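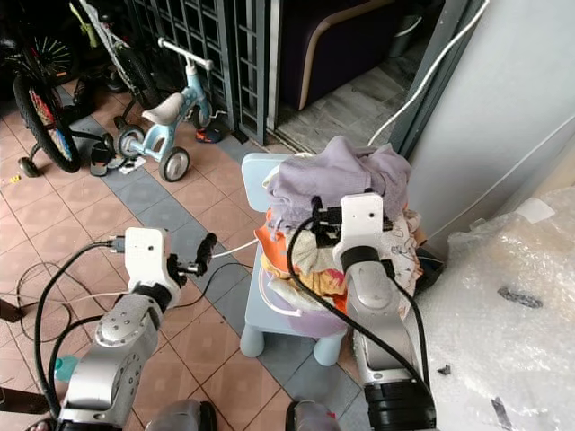
Do I need a ticket to attend an author talk at the Broradmont library if the event is listed as free?

Posted by Skukley

A ticket is required for every author talk held in the main hall, including those with no admission charge. The hall is licensed for 300 persons, and registration is the means by which the library observes that limit. Tickets are issued through the events page or at the information desk. Unclaimed seats are released ten minutes before the advertised start, and patrons without a ticket may queue for them at the Antunes Street entrance.

Answered by Yanti Hutapea, Public Programs

To the above I would add that book purchases are handled separately. The bookseller, Trarska, operates a table in the foyer and accepts cards only. Patrons may bring copies bought elsewhere to the signing, although some publishers ask that at least one title be purchased on the night. Where such a condition applies, it is stated in the event listing. Signing queues are organised by row, beginning at the front, and personal dedications are at the author's discretion. Requests for Auslan interpretation or wheelchair seating should be lodged with the programs office one week before the talk.

Answered by Foyer Desk

I attended the essay evening in October and was admitted without a ticket, but it was a Tuesday and it was raining. I would not rely on this for a novelist. Also please note the side door is locked after 6 pm.

Answered by marginalia_reader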